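How a Book About a Leader Gets Written

Have you ever seen a very thick book about a president or a prime minister and wondered how one person could know so much? The writer did not meet the leader. Often the leader died long before the writer was born. Such a book is called a biography, and to write one takes many years.

We asked two people who do this work to help us explain it. Herman Chong has written a long biography of the first mayor of Wultine. Ikhsan Raju works in the archive at Vurnow, where many of the mayor's papers are kept.

What is an archive?

An archive is a place which keeps old papers safe. It looks a little like a library, but you cannot take anything home. The papers are kept in grey boxes, in rooms that stay cool and dark, for sunlight makes ink go pale.

The archive in Vurnow has 2,947 boxes. Inside are letters, diaries, bills from shops, tickets and even a few shopping lists. Herman read the papers from 124 of these boxes. He went there every Monday for eight years.

"People think that I only looked for the important speeches," Herman told us. "But one of my best finds was a bill for candles. The mayor bought so many candles in one winter that I understood he was working at night."

Primary and secondary sources

A source is anything that gives us information about the past. There are two kinds.

A primary source was made by someone who was there. If the mayor wrote a letter to his sister, this letter is a primary source. So is a newspaper from the same week.

A secondary source was made later, by someone who studied the past. Herman's book is a secondary source. Your school history book is also one.

Can a primary source be wrong? Yes, it can. People forget things, and sometimes they want to look better than they were. The mayor wrote in his diary that a big crowd came to hear him speak in July. The newspaper wrote that it rained and most people went home early. Which one is right? Herman found a third paper, a letter from a baker who stood in the square, and the baker agreed with the newspaper.

Reading old handwriting

Old handwriting can be very hard to read. Letters had other shapes, and paper cost a lot of money, so people sometimes filled a page, turned it sideways and wrote across it again.

Ikhsan teaches visitors a small trick. First find a word you are sure of, for example the name of a month. Look at how the writer makes each letter in it. Then search for the same shapes in the words you cannot read yet.

Why are some books in many parts?

A busy life can be too big for one book. Herman's first part ends when the mayor loses an election and goes back to his farm. It has 359 pages. The second part will tell how he returned, and Herman is still writing it.

Try it yourself

1. Choose a person in your family who is older than you. Ask if you may write about one day in their life.

2. Look for two sources about this day. A photograph, a letter or a school report are all good.

3. Write down where the two sources agree and where they do not. 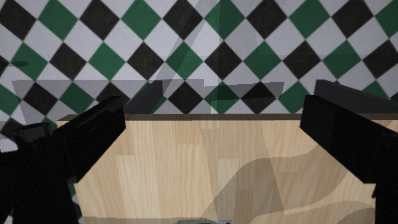
4. Write one page about the day. At the bottom, put a list of your sources, so that your reader can check them.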